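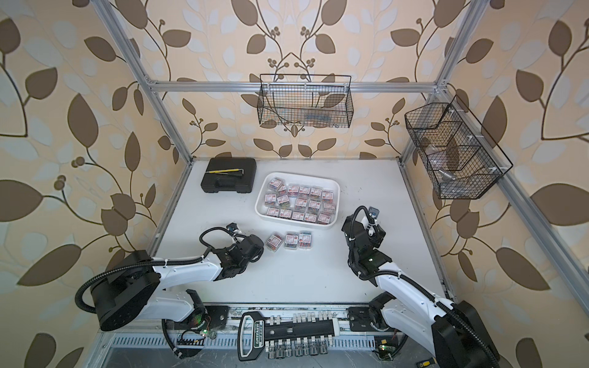

*Gresel cell, paper clip boxes. Most are in the tray, three on the table in front of it.*

October 2018, notebook for the Clastavow set

The target for this task is 50 accepted episodes with both arms. I write down how I do it, so that whoever continues on the Gresel cell does it in the same way and we don't get two styles mixed in one folder.

The task text is: "Take the boxes out of the tray and put them in a line on the table." The left arm takes what is on the left side, the right arm takes the other side, and for the middle the operator is free to choose. I was thinking of making a strict rule for the middle too, but in the February set we had such a rule and the operators became slow and nervous. The arms waited for each other and the model learned the waiting very well.

Things I decided today:

- A box that falls on its side may be corrected once. If it needs more than one correction, I stop and mark the episode as rejected.
- The line doesn't need to be straight. A small curve is fine. The boxes should have the labels up.
- The case with the screwdriver on it stays at the back left. It is not part of the task, so don't tidy it away between episodes. The same for the baskets.
- Grippers go back to the start pose before the recording is closed. I forgot this in 3 episodes and had to cut them by hand.

The hard part is the first box. When the tray is full the boxes are packed close to each other and the fingers have very little room to go between. I tried coming straight down and I tried coming at a small angle, and the angle is better for me, but it pushes the neighbour a little. I accept this. Later, when there is more space in the tray, it becomes easy and I notice that I go too fast. Please keep one speed if you can.

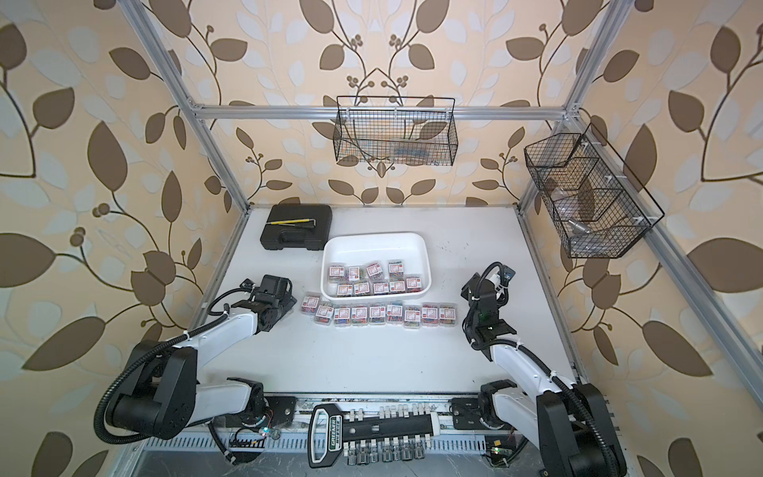
I also changed how I reset. Before, I put all the boxes back in neat rows by hand, every time. It looks nice but the model then sees only neat rows. Now I do neat rows for 4 episodes and for the fifth I drop the boxes in the tray without arranging them. Kershaw (our replay script) can read the reset type from the episode note, so write "neat" or "mixed" there, in small letters. It does not understand anything else and it will not give you an error, it will just skip the episode. I lost half an hour to this.

The transparent boxes are a good choice for training but not a kind one. The labels are white with red, the clips inside have many colours, and the sides let everything through. On the wrist view it is sometimes difficult even for me to say where one box ends and the next one begins. For this reason I want more mixed resets than I planned at first.
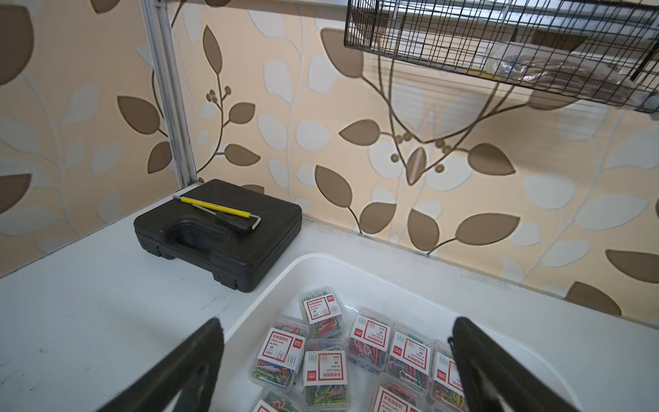 *Reading time: 3 minutes*

I looked through the wrist recordings after lunch. When the fingers come low over the tray they cover a good part of what is below them, and one has to trust the fixed camera for the outer boxes. I don't want to move the wrist camera now, in the middle of a set. If we change the mounting, it should be for the next task, and with a new calibration.

The wallpaper stays as it is for this set. For the next set we change to the plain one from Zusow, if it is delivered by then.

To do:

- [ ] ask if the pause at the start of an episode can be cut to 5 frames
- [ ] check that left and right wrist streams have the same time stamp after a restart
- [ ] write the rejection reasons in the shared sheet, mine are still on paper
- [x] wipe the table top (marks still there, I think they are scratches)
- [ ] run Kershaw on the mixed episodes only and look at the grasp on the first box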